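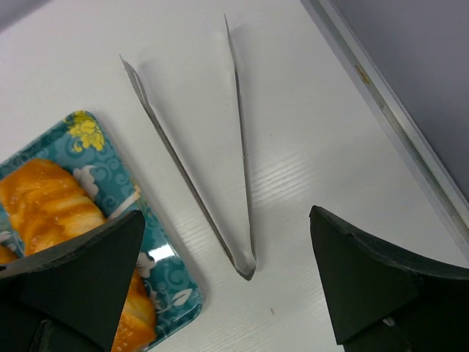 7. Grip faults and how to clear them

7.1 Fault 904 (grip lost or grip not confirmed)

The Fludano controller raises fault 904 when a gripper has been told to close and the finger position does not match the taught value. Both arms hold position when this happens. The fingers stay powered, so anything already held remains held.

CAUTION: Keep your hands out from between the fingers until the drive light is off. A held arm can resume as soon as the fault is acknowledged from the console.

To clear the fault:

1. Press HOLD on the console. Do not press RESUME yet.
2. Read the arm letter next to the fault number. L is left, R is right.
3. Support the wrist of that arm with one hand, from behind the gripper.
4. Switch off the drive for that arm only. The arm will sag if it is not supported.
5. Open the fingers with the manual release and take away whatever is between them.
6. Wipe both finger pads with a dry cloth. Do not use cleaner or alcohol.
7. Switch the drive back on and wait 5 seconds before letting go of the wrist.
8. Run GRIP CHECK. If it passes, acknowledge the fault and press RESUME.

If 904 comes back 3 times in one shift, stop using that arm and go to 7.3.

7.2 Bag handles

Most 904 faults reported on the Wivura packing routine come from paper bags with twisted cord handles. The cord can roll between the pads as they close, and the controller then reads a finger gap smaller than the one it was taught.

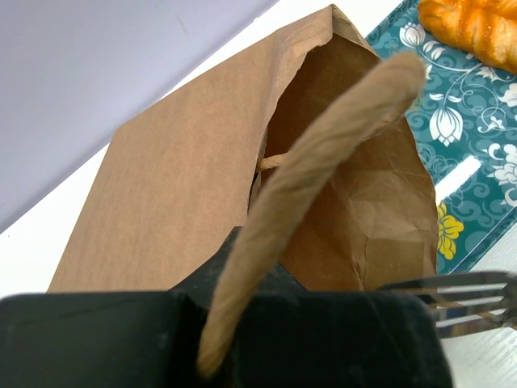 Noemí Gallegos wrote in June that at Berkwood they had stopped raising the grip force after each fault, because the extra force crushed the cord and the next pick was worse. They now leave the force at the factory value and teach the closing point again whenever the bag supplier changes.

Use the same method on your own station:

1. Place a bag from the new batch where the routine expects it.
2. Jog the gripper to the handle at slow speed.
3. Close in single steps until the cord stops turning, then save the point.
4. Repeat with 2 more bags from the batch.

NOTE: Do not teach with a bag that has been picked before. The cord flattens with use.

7.3 Collision between arms

Both arms can reach the middle of the table. If the shared zone is turned off in the settings, they can be sent there together.

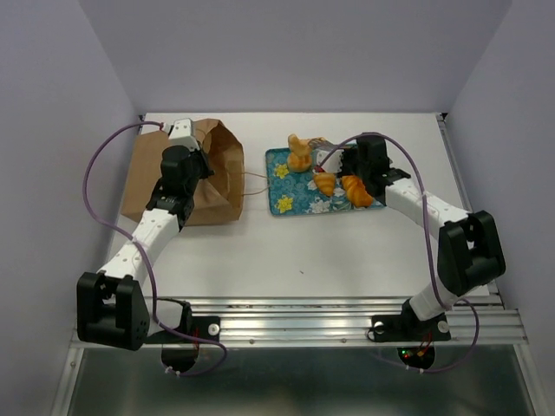

The shared zone must be on for every routine that uses both arms, including those copied from an older Lennox station, where it was off by default. After any contact, check the wrist screws, run GRIP CHECK on both sides, and confirm the cables move freely through the full reach. Record the contact in the station log before restarting.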